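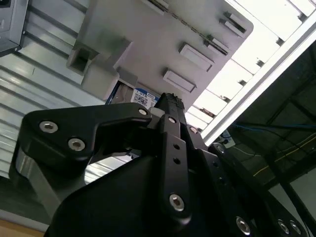 How many times do I have to show a robot arm the same job before it can do it by itself?

Start with 87 clean runs and see what it gets wrong, then record more of whatever that was. People who promise you a single number have usually taught a robot to push a block across a table and then gone home early.

Posted by Kolbrún Hjaltadóttir 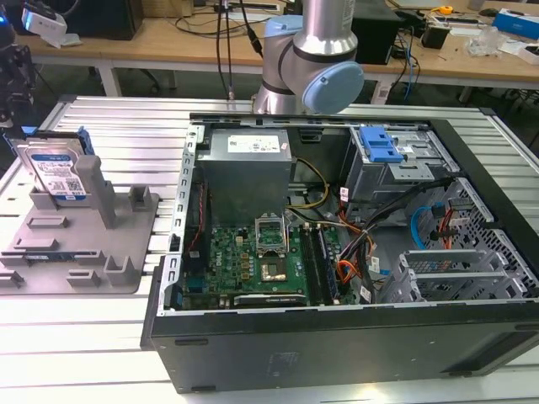 Page 2 of 157

Teaching by hand or by remote for drive swaps?
Iolanda Arruda, October 14, 2018

We want the arm to pick a hard drive in its caddy out of an upright holder and slide it into the bay of a desktop tower lying on its side with the panel off. I have tried two ways of showing it. One is grabbing the arm and dragging it through the motion, which feels like dancing with a filing cabinet. The other is steering it with a Trera hand controller from a chair, which is kinder on the back, but I keep missing the mouth of the bay by a whisker and then wiggling.

The wiggling worries me. My colleague says leave it in, the robot needs to learn how to recover. I say it will learn to wiggle. Which of us is right? And should I stick with one method?

Elvia Cisneros
Member, 276 posts

Both of you, annoyingly. A small correction that ends with the caddy going in is worth keeping. Eleven seconds of you thinking, sighing and going back the way you came is worth deleting, or you'll get a robot that sighs.

As for the method, I'd use the remote for the bulk of it. When you drag the arm by hand your own arms and sleeves end up in front of the cameras, and a policy trained on pictures with a person in them can come over very odd once that person has left. Dragging is good for working out a sensible path in the first place. Do it a few times, look at where the wrist ends up, then sit down and copy that with the controller.

Other things that helped us when we did memory modules last January:

Slow down for the last couple of centimetres and stay slow. If you rush half your runs and creep through the other half, it averages the two.

Move the tower slightly between runs. A few millimetres and a bit of a turn will do. We bolted ours down the first time and got a robot that could fit memory beautifully into that one spot on the bench.

Tie the loose cables back in some runs and leave them in others, unless every machine you'll ever open is tidy. Mine never are.

Have the same person do a whole batch. Our two operators approached from opposite sides and the arm, trying to please everybody, went up the middle into the drive cage.

Aminu Tijani
New member

just drag it. remote is for people with money. worked fine on my Pustard and that thing is older than my van

Dalva Marinho
Member

Dragging depends on the arm. If yours goes properly slack in hand-guiding mode, fine. If it fights you, you'll shove, and the shove goes into the force readings along with everything else. I spent a fortnight wondering why ours leaned on things like a drunk at a bus stop, and it was me.

Agree with Elvia about the remote, with one addition. Check the delay on your controller before you blame your hands. If you overshoot the bay every time in the same direction, it's probably lag. The Tannous software we use has a setting for motion scaling, and turning it down for the insertion made me look far more skilled than I am. Yours may call it something else.

Iolanda Arruda

Thanks. It does overshoot the same way every time, always to the left, so I'll look at the lag tomorrow. I've told my colleague we were both right and he has taken this as a win.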